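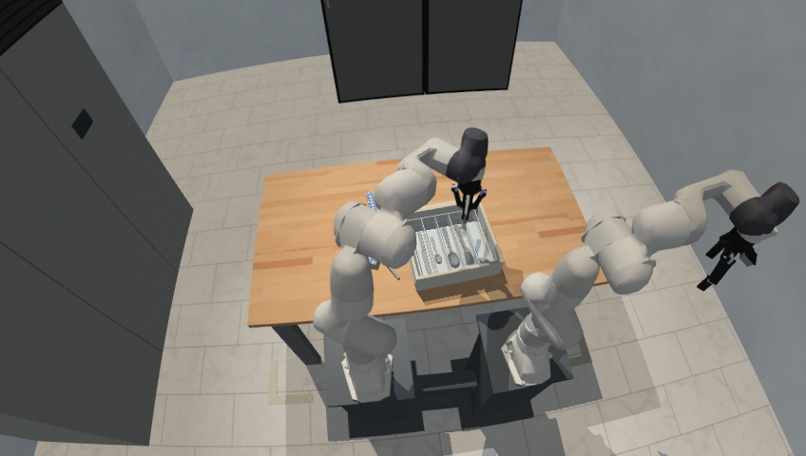

tbrandt_ctl
Looking for opinions on teleop for the cutlery sorting task before I burn another week on it. Setup is the Skarnex sim, two arms on pedestals along one side of the table, one operator, hand controllers. I have 200 demos recorded and the policy trained on them is poor. Almost all the failures are at the tray. With the left gripper pointing straight down over the far end of the compartments, the fingers have very little room between the dividers, and the operator can't feel contact. On the real arm I would just grab the wrist and guide it. Does anyone get usable data out of remote control for this kind of thing?

wristflange
Yes, but not at full scale. Set the motion ratio so 100 mm of hand travel gives you less at the gripper once you are near the tray. We bind it to the left trigger. Free motion outside, scaled motion inside.

seixas_user
What is your control rate, and do you log commanded or measured pose? We had the same symptom on Seixas and it was the logging. The operator was pushing the target into the divider, the arm stopped, and the policy learned to push.

tbrandt_ctl
Commanded pose. Will check the rate when I am back at the desk.

Dennis Dunmore
I would drop the controllers for this task. Hand guiding on a real arm gives you contact for free, and 5 clean demos from someone who can feel the divider beat a pile of remote ones. Then replay in sim to get your camera views.

wristflange
Disagree. Hand guiding puts a person's forearm in every camera view, and replay only works if your sim contact matches the bench. It doesn't. Also he has two arms. Try guiding both at once while one holds the tray still.

Dennis Dunmore
The second arm is parked out past the table in his render with its gripper open. It is not holding the tray. If he only needs one arm, the two-arm argument goes away.

tbrandt_ctl
It is parked for this step. It does the handover later, so I do need both in the same episode.

Dennis Dunmore
Fine, then split the episode. Guide the pick, teleop the handover.

seixas_user
Splitting gives you a seam at the handover. We tried it in July and the policy hesitated at the joint every time. I would stay with one method and fix the recording first. Log both poses and train on measured.

kleinhub
Small point on the tray. It is turned slightly relative to the table. Is that randomized or did it get placed once and left? If all 200 have the same angle you are teaching one angle.

tbrandt_ctl
Randomized, but over a narrow range. The operators complained when it was wider.

kleinhub
They will. Lock the gripper yaw to the tray frame while the trigger is held and they stop complaining.

wristflange
Second that. Masus has a yaw lock in the controller config. If you are on Wirum you have to write it yourself, it's a short function.

tbrandt_ctl
Update, 12/8/24. Control rate was fine. Rerecorded with both poses logged, the trigger scaling from wristflange and a yaw lock. Total is now 520 demos counting the old ones, which I have not deleted. Training on measured pose with the new set only, the pushing against the dividers is mostly gone. Still missing the thin handles when they lie at an angle to the compartment — the fingers close on the wall instead.

Dennis Dunmore
Glad it moved. I still think you would have got there with fewer demos by hand.

seixas_user
For the angled ones, have the operator nudge the handle parallel first and then grasp. Record it as one motion. Don't let them pause between the two.

tbrandt_ctl
Will try that next. Does the nudge need its own label, or do you leave it unlabeled?

seixas_user
Unlabeled.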